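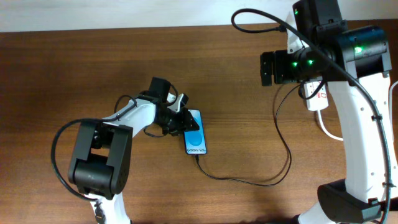
Hilten Cutting Mat, Large

By Colm Duggan — November
2 min read

Collage is a cheap hobby until you look at what you've done to the dining table. The Hilten is a plain gray mat, 22 inches by 19, and it takes a scalpel without complaint. It's printed with a grid on one side. The other side is blank, for people who find a grid bossy.

It lies flat out of the tube after a night under some heavy books. Exhibition catalogs work well, and it's nice to see them used.

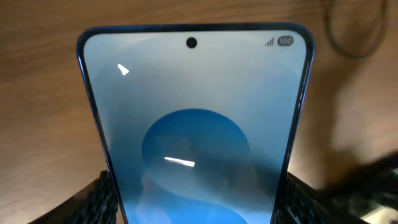
Care

Wipe with cold water and a little dish soap. Keep it off radiators and out of parked cars; a warped mat stays warped. Spray glue comes off with patience, or stays on and becomes part of your practice.

Goes with

The Barnell steel rule, which won't slide, and Wastard blades, which are sharper than you think. Buy bandages separately.

Recent items

Barnell Steel Rule
Wastard Scalpel Blades
Ní Chonaill Archival Paste
Glassine Sleeves, Assorted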